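# How we are teaching Tamby to pick things up

Tamby is the robot arm we are building in the shared workshop in Dilville. The arm will move things from one place to another. Before the metal parts go together, we practice on a computer.

The practice world is called a simulation. It works a bit like a video game. Ewan Mudgway draws the furniture and the objects, and Ruby-Lee Whitcombe writes the steps the arm has to follow. If the arm drops something, she starts again and nothing gets broken.

A gripper is a robot's hand. Ours has two fingers. To lift an object, the arm has to:

- move the gripper over it
- open the fingers
- come down slowly
- close the fingers and lift

Closing is the hard part. Squeeze too little and the object slips. Squeeze too much and a real one could crack. Round shapes are tricky — fingers slide off them — so for a vase we aim near the neck, where it is narrow.

In December we ran 1000 practice lifts, and 869 of them worked. Ruby-Lee wants to fix the slips before we build the real hand. 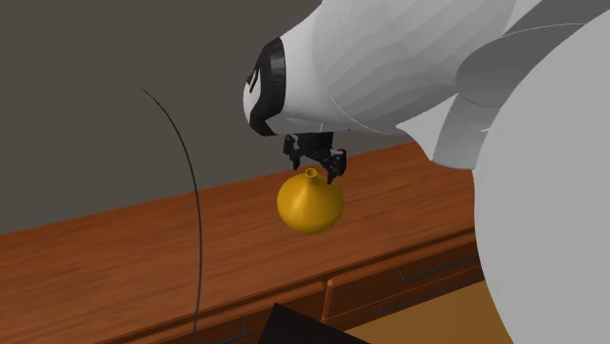
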